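Last updated: June

Posa Bench Safety Guide, second edition

I love this little handbook! Marthinus Chauke has boiled 200 pages of robot rules down to 40, and I've used it at every set-up since Sunday. The chapter on shared tables is the best — clear a lane between boxes, keep one arm's fingers closed while the other reaches, and sort out cables before power-up.

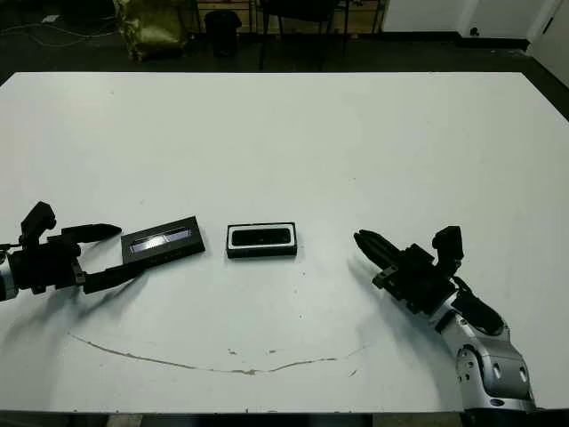 Photo: Lerato Sithole

My one grumble is that tabletop wear gets only two lines, and scratches and chips deserve more. Still, great value.

Contact us | © Kosow Reviews | Back to top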